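Category: Textbooks › Robotics and Work

Chapter 7
Can Machines Do the Chores Yet?

A factory robot can place the same part in the same spot all day. Ask it to clear a kitchen table or repair an old computer and the job changes. The plates are never stacked the same way twice, and the computer may have been built by any of a dozen makers. This chapter looks at what machines can do with work of this kind, and where people still have to step in.

We begin with repair and recycling. Yuzhen Shao and Kobe Maes studied the Lulby recycling shop, which handles 225 used computers in a normal week. A trained worker there needs 12 minutes to strip one. Hard drives are among the first parts to come out – they hold data and must be tracked separately.
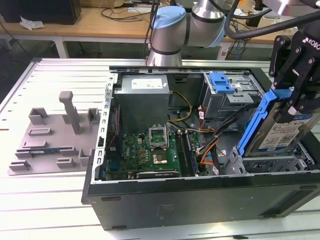
Figure 7.1 A robotic gripper holding a hard drive in its blue caddy at the drive bay of an open desktop computer.

Handling a drive in a caddy suits a gripper fairly well. The caddy is stiff and has flat sides, and the bay guides it once it is lined up. Cables are harder. They bend, hide one another and catch on nearby parts, and a plug may need a push and a pull at the same time.

Housework has the same split. Moving a cup is close to solved in the lab, while folding a fitted sheet is still slow and often fails. In Section 7.2 we sort common chores by how much the objects vary and how much force control they need. Section 7.3 returns to the Lulby shop and compares the cost of a robot cell with the cost of a second worker.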